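Why Do People Travel to Other Places?

A holiday trip is a visit to a place where you do not live. Some trips last one day. Others last weeks.
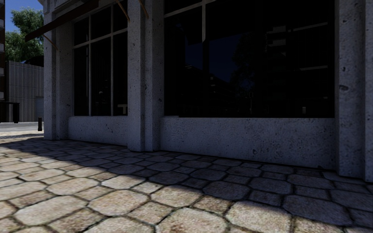

What do visitors do there?

Visitors walk around, look at buildings, try the food and sleep somewhere new. In the port town of Brero, many people come for the fish soup. It is cooked with tomatoes and eaten with flat bread. In Endach, up in the hills, they come to hike.

Who looks after the visitors?

Tourism is a big employer. Cooks, bus drivers, guides and hotel cleaners all earn money from it. Endach has only 3,000 people, and nearly all of its shops sell something to hikers.

Can a place have too many visitors?

Yes. Streets get crowded and trash bins fill up. Homes may be rented to visitors, so local families have fewer to choose from. Brero now lets in just four tour buses a day.

When is a good time to go?

The busy months are called high season. Rooms cost more then. The quiet months are low season, and some places close. April is a quiet month in Endach, and the hill path opens at 8 in the morning.

Words to know

Tourist: a person who visits a place for fun.
Guide: a person who shows visitors around.
Souvenir: something you bring home from a trip.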